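4.3 Folding and Shelving T-shirts

This section applies to all short-sleeved garments received at the Zesthorpe counter, including printed and promotional shirts. Staff should read section 4.2 (Sorting and Inspection) before proceeding. Garments set aside under that section are not to be folded until they have been cleared by the shift supervisor.

Before you begin

Wipe the folding table with a dry cloth and check the surface for adhesive residue, particularly where labels have been applied. Remove pens, tape and label sheets. Garments must be fully dry. A shirt that feels cool or heavy at the hem or under the arms should be returned to the drying rail.

Caution: Do not use spray cleaner on the table while garments are on it. Coloured fabrics, and lime and yellow shades in particular, mark easily.

Procedure

1. Lay the shirt face down on the table with the collar pointing away from you. Smooth the fabric from the centre toward the side seams using the flat of the hand.

2. Fold one side toward the centre of the back so that the fold runs from the middle of the shoulder to the hem. Turn the sleeve back on itself so that it lies within the folded panel.

3. Repeat on the other side. The two panels should meet or overlap slightly. The collar must remain centred.

4. Bring the hem up to a point just below the collar. On sizes above extra large, fold the hem up by one third, then fold once more.

5. Turn the shirt over. The printed design should now face upward.

6. Correct the lower edge. If fabric has bunched at the front, slide the fingers of one hand beneath the side of the shirt and draw the under layer out gently until the edge lies flat. Do not pull on the print.

Note: Large prints may not fit entirely on the folded face. It is acceptable for part of the lettering to be hidden, provided that enough of the design shows for the shirt to be recognized on the shelf.

Caution: Do not iron or press directly over a printed area. Where creases remain, refer the garment to Svenja Rothe at the finishing bench.

Shelving

7. Carry the folded shirt on the open palm, supported from below. Place it on the shelf with the folded edge toward the front lip.

8. Stack shirts of the same size only, to a maximum of five per stack. Leave a gap of 3 cm between stacks so that a hand can pass between them.

9. Fill the middle shelf first, then the upper shelf. The lowest shelf is reserved for sizes above extra large.

Note: Slatted shelves may leave faint lines in lightweight cotton left in place for long periods. Rotate the bottom shirt of each stack at the end of every shift and record this on the Flakitz sheet.

Questions about this section should be directed to Kirstin Ogilvie. Requests for additional folding tables are covered in section 4.5. 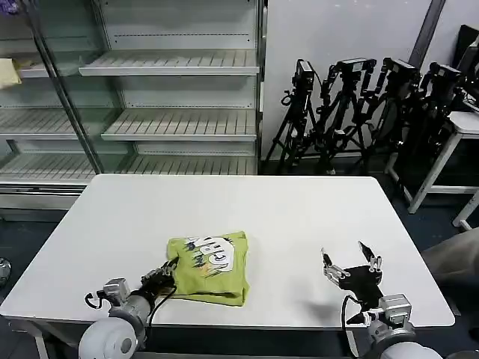
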